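Can a robot plug in your adapters yet? Setting up the test

Start with the long strip, parallel to the front rail, and put the shorter one in front. Keep the cords out of the arms' way if you can – cords have their own plans. 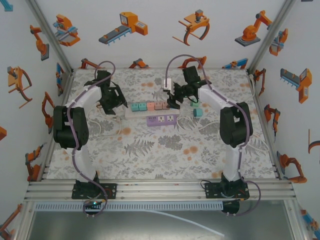

Two arms, two power strips and a row of cube adapters.

Next, set your speed limit low. I give each arm 6 tries per cube and log every one in Gralline, misses included. A person needs no log for this chore, and no front rail either. Would I let one loose behind my TV? Ask me in October.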